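Ticket 521 – Remittance and payslip errors, Ledesma camp contract staff
Opened: 06/05/2019
Opened by: Nermina Angelovski, worker services, Lellero
Assigned to: Costel Neagu, payroll systems
Priority: High
Status: Closed

Problem as reported
Kitchen and laundry workers at the Ledesma site did not get their full pay for the last period. The home allotment (the part sent straight to family accounts abroad) was taken out twice on 168 payslips. Builders and drivers at the same site were paid correctly. Several workers say their families received only one transfer.

Note 1, C. Neagu
Confirmed on three payslips picked by hand. The second deduction has the same code as the first but a different batch number. Bank file shows one transfer per worker, so the extra money never left our account. Asked Darius Moldovan at the Plelville office for the import log.

Note 2, D. Moldovan
Log attached. The kitchen and laundry crews moved from the old subcontractor to Florkoswood last November. Their allotment forms were loaded again under the new employer code, and the old records were left open with an end date in the future. That date was never changed. I don't know yet why it only started now.

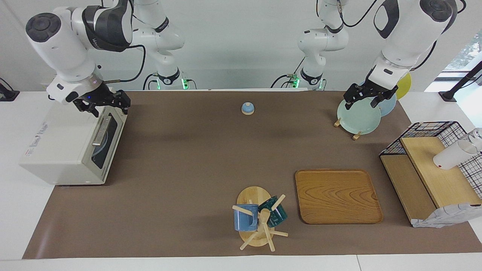
Two-arm setup with toaster oven, tabletop mat.

Note 3, C. Neagu
Found it. The old employer code was inactive until last week, when it was switched back on for a tax correction. Closed the old allotment records and ran a test on 14 workers. One deduction each, net pay matches the contract rate.

Note 4, N. Angelovski
Workers are asking when they get the money back. Some have school fees due at home and can't wait for the next pay run. Please also put the notice out in Tagalog, as we did with the flight vouchers.

Note 5, Bianca Mocanu, finance
Off-cycle refund approved. Workers can take it on their local card or have it added to the allotment – they need to tell the site office which one. No transfer fee will be charged on this payment.

Note 6, C. Neagu
Refund file sent and accepted by the bank. Old employer code is locked again. Emilian Buzatu will add a check for double allotments before each pay run, tracked on a separate ticket. Closing this one.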